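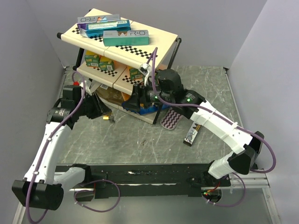

Small parts and mixed packaging are what visitors asked about most, and one of them wanted to know whether two arms could share a shelf without getting in each other's way. A second visitor, from a parts wholesaler, said the question for her company was how long it takes to teach the system a new box.

Both questions came up at the open day Tratora held at its Plavow site on Jul 24, 2025. The company showed its Gomaveck shelf-handling station, a pair of arms on a shared rail that work at a tiered shelf of boxed goods. Visitors came in groups of 38 and each group had time at the station with the engineers.

Tratora says the station has been in daily use at Plavow for 5 months, handling 304 different products. New items are added by an operator at the station – no programming is needed – and the company puts the usual training time for one item at two hours. Soft packs and bags still take longer.

The arms are kept apart by software that books space on each shelf level before either one moves. Staff from Anghel, which supplies the control software, were on hand to explain that part and to take questions on safety and floor space.

Tratora will hold another open day in November. Companies that want to bring their own products for a trial should write to the Plavow office in advance with box sizes and weights.

Recent news
Gomaveck station: service and spare parts
Anghel and Tratora extend software agreement
Getting to the Plavow site
Open day in November: how to register

Last updated: summer 2025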